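The grain that isn't there

Walk into the Prelwood showroom on a Monday morning and the first thing you're handed is a sample board and a coffee. The board is called Urkmont, the walnut of the new range, and it is handsome. It is also mostly not walnut. The part you pay for is 2 mm thick, and underneath it is birch ply from a supplier the leaflet doesn't name.

None of this is a scandal. Engineered boards have been around for decades and the good ones behave better over underfloor heating than solid planks do. My quarrel is with the words. The leaflet says "lifetime floor" on the front and "40-year limited warranty" on the back, and the warranty lapses if you sand it more than once, let the room get too damp, or can't produce the receipt for the approved cleaner.

I asked how many times a 2 mm face could be sanded. Once, said the man with the coffee, if your fitter is careful. He'd stopped smiling by then. Solid oak from a salvage yard will take a sanding every decade or so and outlive whoever is holding the sander.

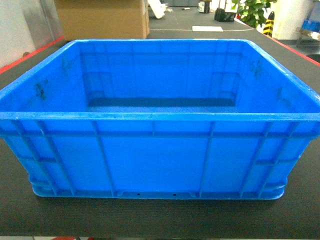 Itzel Ibarra thinks I'm being unfair, and wrote to tell me so after I aired some of this in July. She put Urkmont through her whole ground floor, dog included, and says she has no intention of sanding anything, ever. Her old solid boards cupped every winter and she was glad to see them go. If people want a floor that stays flat, she asked, why should they care what is under the top bit?

Fair enough, up to a point. They should care because of the price. Prelwood wants 167 pounds a square metre for Urkmont, fitted. Indisier, which sells a board with the same thickness of walnut on the same sort of core, has a plainer brochure and a far smaller bill. I've had offcuts of both on my kitchen windowsill since spring and couldn't tell you which is which without turning them over.

Then there is the finish. Prelwood calls its own Huerta, a "living oil" that "feeds the timber". Timber that has been felled, sliced and glued doesn't eat. Huerta is a hardening oil with some wax in it, it smells pleasant, and it needs redoing wherever people walk. 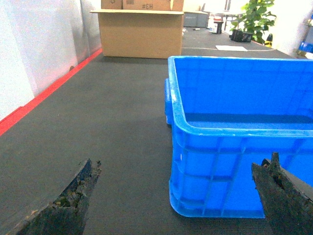 Blue storage crate on a ribbed mat.

A reader sent me her quote for a hall and dining room, and tucked at the bottom was a line for 707 pounds marked "acclimatisation and preparation". Acclimatisation means leaving the packs in the room for a few days. Preparation might mean levelling the subfloor, which is real work and worth paying for, or it might mean sweeping. The quote didn't say. She asked, and the line was split in two and got a good deal shorter.

So ask. Ask how thick the top layer is, in millimetres, and have it written on the order. Get the warranty before you pay the deposit, and read the back of it first.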